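Sorting out the guest room before October

We moved to Prokdale two years ago and the back bedroom has been the place where things go to wait. Boxes, the old printer, a chair with one arm. My mother-in-law is coming for three weeks in October, so the room finally has to become a room.

I started with the money, as I usually do. I gave myself $700 for everything, including paint, and wrote it on an index card taped inside the closet door. The first thing off the list was a new bed frame. The old one creaks, but Arvid Sandberg from work told me to take it apart and rub candle wax on the joints before spending anything. It took me an evening. It still creaks a little on the left side and I can live with that.

The second thing was the window. It faces the street and the light from the gas station comes straight in until midnight. I measured it at 63 inches wide, went to the store, bought a blind, came home and found I had measured the outside of the trim. The blind went back. The next one fit, and it cost $21 less because it was narrower.

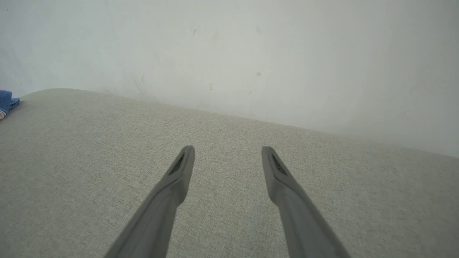

Paint was harder. I had three sample cards up for most of a month. Kerstin Magnusson, who lives across the street and has painted every room in her house at least twice, came over and said all three were the same color. She was right. I bought the cheapest of them and stopped thinking about it. I'm doing the closet first, to get used to the roller, and the walls after that.

Before painting I have to wash the walls. I had been putting this off, mostly out of laziness. Warm water and a drop of dish soap, a sponge that isn't too wet, then a second pass with plain water. Then leave it overnight. I tried one of those white eraser sponges behind the door and it left a shiny patch, so I won't use it anywhere else.

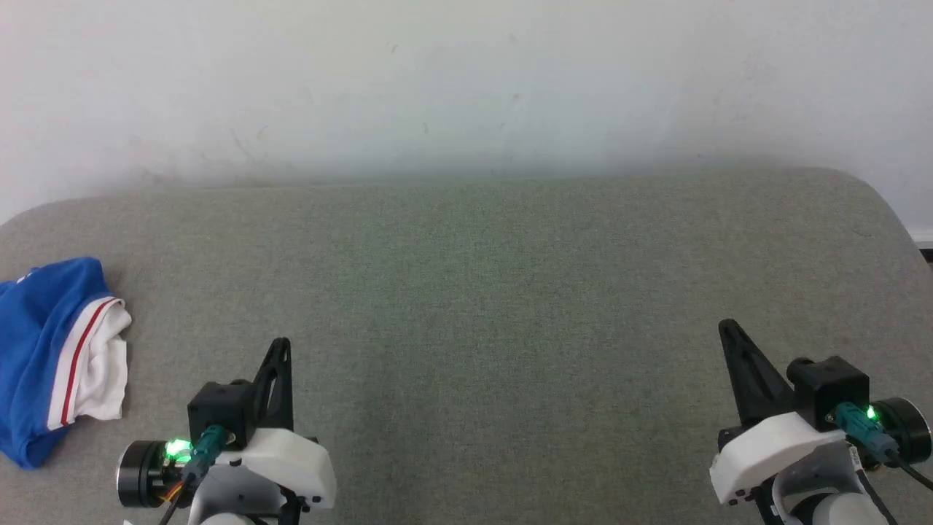
Plenty of marks on the wall to wash off before the paint goes on.

Storage is the part I have not solved. My mother-in-law brings one large suitcase and she likes to unpack it completely. Right now the closet has my winter coats, a vacuum cleaner and two boxes of my husband's college notes. The notes are going to the attic. The coats can go in the hall if I move the shoe rack, and the shoe rack can go by the back door, where it will be in the way of the recycling. I drew all this on paper and it seemed to work on paper.

I also want a reading lamp that can be switched off from the bed. The last time she stayed with us she had to get up and cross the room in the dark, and she mentioned it at breakfast — twice. I have $188 left on the index card, and the lamp has to come out of that along with a second set of sheets.

The closet gets its first coat tomorrow morning if the rain holds off and I can keep the window open.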